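Somisska 家庭菜谱中文语料 数据说明

版本 2
维护者：Védís Lund、Kohei Takagi
联系方式见仓库首页

这是什么

Somisska 是一份家常菜谱语料，收录了 636 篇由普通人写下的菜谱，全部译成中文，并保留原文对照。我们最喜欢的是那些不太规矩的写法：“盐放到你妈妈会皱眉为止”“煮到窗户起雾”——这种句子在正规菜谱书里很难找到，而这份语料里到处都是！如果你在做菜谱理解、步骤抽取、用量归一化，或者只是喜欢读别人家怎么做饭，欢迎拿去用。

来源

菜谱主要来自三个渠道：Pauline Heywood 多年收集的手写卡片，Musyoka Tanui 在 Barasa 读书会上征集的投稿，还有 Holler 社区小报的读者来信栏。所有投稿人都签过授权书，姓名在发布版里换成了编号。手写卡片先由人誊录，再由另一个人对照原件校一遍，字迹实在认不出的地方标为【不清】，我们不猜。

每篇菜谱都带一个“厨房布局”字段，取值有一字形、L 形、U 形、岛台和未填写。这个字段是投稿人自己选的，写法很随意，有人在备注里写了整整一段关于转角柜的抱怨（强烈推荐去读）。 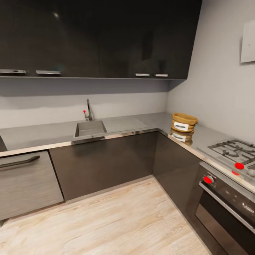

图 1　L 形布局：台面沿转角铺开，上方为黑色亮面吊柜。

字段说明

id：菜谱编号，稳定不变，新版本不会重排。
title_zh / title_src：中文标题与原文标题。
ingredients：食材列表，每项分为名称、数量、单位、备注四栏。
steps：步骤，一句一行，保留原来的顺序，哪怕原作者写到一半才想起来要预热烤箱。
layout：厨房布局，见上文。
voice：语气标签，分为平实、唠叨、命令式、书信体。
notes：其他一切。这是全库最好看的一栏。

关于单位

第一版把所有用量都换算成了克和毫升，结果很多人来信说丢了味道，他们说得对。第二版两套都留：quantity_raw 是原话，quantity_norm 是换算值。像“一把”“一小撮”“半个旧茶杯”这类说法，quantity_norm 一律留空。Hammad Arain 为此写了一份换算对照表，连不同地区的“杯”都分开处理，放在 docs 目录里，非常值得一看。

划分

训练集 400 篇，其余归入验证集和测试集。同一位投稿人的菜谱只会出现在一个集合里，避免模型靠口头禅认人。甜点在测试集里偏多，报告结果时请按 category 分别给出分数。

零食与小吃

这一版新增了零食类，包括炒豆子、糖姜、烤面包边和好几种爆米花。爆米花的写法差异大得惊人：有人用猪油，有人坚持要在锅里先放三粒试温，有人把整篇菜谱写成了给孙女的信。

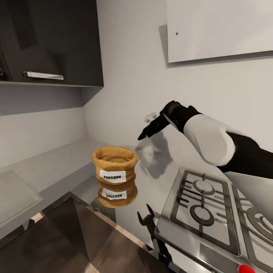
糖姜那几篇也很有意思，同一个家族的两代人各投了一份，糖量差了一倍，备注里还互相点名批评。我们把两篇都原样收录，并用 related_id 连在一起。顺着这个字段往下翻，能找到不少这样的“家庭辩论”，做改写检测或者观点对比的朋友应该会喜欢。

已知问题

部分早期卡片没有写份数，servings 为空。
个别香草的中文译名前后不统一，莳萝和茴香尤其容易混，正在逐篇核对。
烤箱温度有的写数字，有的只写“中火”，我们没有统一。
语料中的腌制和罐装做法没有经过食品安全审核，请勿直接照做。

翻译

初译由 Kohei Takagi 带着 Grasetti 翻译小组完成。我们的原则是宁可别扭一点也要留住语气，所以你会看到一些很长的、逗号连着逗号的句子，原文就是这么写的。如果发现误译，请附上 id 和你的建议译法提交 issue，我们看到就会改，改动记在 CHANGELOG 里。

许可

文本以 CC BY 4.0 发布，转载请注明 Somisska 项目及版本号。投稿人可以随时要求撤回自己的菜谱，撤回的编号会空出来，不再使用。

下一步

十一月会开始收第三批投稿，这次特别想要汤和早餐！投稿模板在 templates 目录下，不会用模板也没关系，直接把菜谱写在邮件正文里发过来就行。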